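Ticket 1166
Subject: Tool checkout counts keep drifting after update
Product: Rota (desktop and wall tablet)
Opened by: Bence Gál
Site: Cumside workshop
Priority: Normal (changed from High by support, not by me)
Status: Open

Original report

Since the June update, Rota will not hold a correct count of what is checked out. I close the day with everything returned, the tablet says zero items out, and by morning the desktop says 11. It is always 11. I have read the help page on "late returns from another shift" and it does not apply. We have one shift.

The items it lists as out are a mix of hand tools, two extension cords and a stepladder. I checked each of them against the wall and the storeroom. All present.

Reply from Jornus support

Thanks for reaching out! Counts can drift when the tablet loses its connection before the last sync. Please clear the app cache on the tablet, sign out, sign in, and confirm the issue is resolved.

Customer update

Cleared the cache, signed out, signed in. Next morning, 11 items out. I would also like to know how a lost connection picks the same stepladder every night. The tablet shows a full signal and a sync time of 6:12 p.m., well after the last return.

Reply from Jornus support

Could you confirm that the items are physically in their assigned locations? In many cases we find the software is correct and a tool has been moved. Photos of the storage area would help us rule this out.

Customer update

I doubt photos of a wall will fix a database, but they are attached.
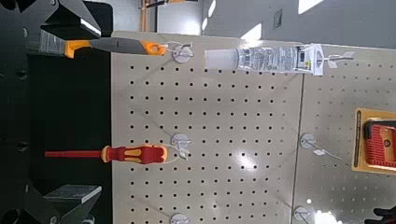
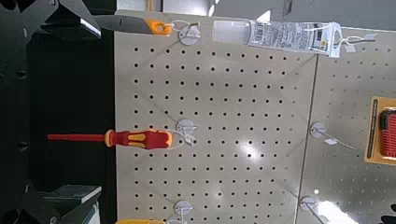

Attachments 1 and 2: pegboard storage. Scraper in the first, tool with orange handle end in the second.

For the record, the assigned locations in Rota are just text labels. The program has no way of knowing what hangs where, so I don't see how moving something from one hook to another could change whether it is checked out.

Reply from Jornus support

Thank you for the photos. We have passed them to the product team. In the meantime, please try reinstalling the desktop client. This resolves most count issues.

Customer update

"Most" is doing a lot of work there. I reinstalled it anyway. It took my saved report layouts with it, which the instructions did not mention, and the count was unchanged.

So I did some looking of my own. I exported the activity log from the desktop, which stops at 2000 rows — is that limit written down anywhere? The 11 items all have a return entry at the right time. Each one then has a second checkout entry stamped 12:00 a.m., with the user field blank. None of the other items have this.

What the 11 have in common is that they were once part of a recurring booking called Miyazaki, set up for a job that ended last winter. I deleted that booking before the update. It no longer shows in the calendar or in the bookings list. My guess is that the update brought the schedule back without bringing back the screen where I could turn it off.

Reply from Jornus support

We are not aware of any issue with recurring bookings in the current version. Could you try clearing the cache on the desktop as well?

Customer update

Cleared. No change.

I then made a new recurring booking, also named Miyazaki, put one extension cord in it, saved it, and deleted it. This morning the count was zero. It may be luck, and I am not calling it fixed after one night. Please do not close this ticket.

Still needed from you:
— whether deleted bookings are kept somewhere, and who can see them
— whether the midnight entries can be removed from our history, as they make the usage report useless
— my report layouts, if there is a copy

Reply from Jornus support

Great to hear this is resolved! We will mark the ticket as solved.

Customer update

Reopened. See the three questions above. Second morning, count still zero, midnight entries still in the history.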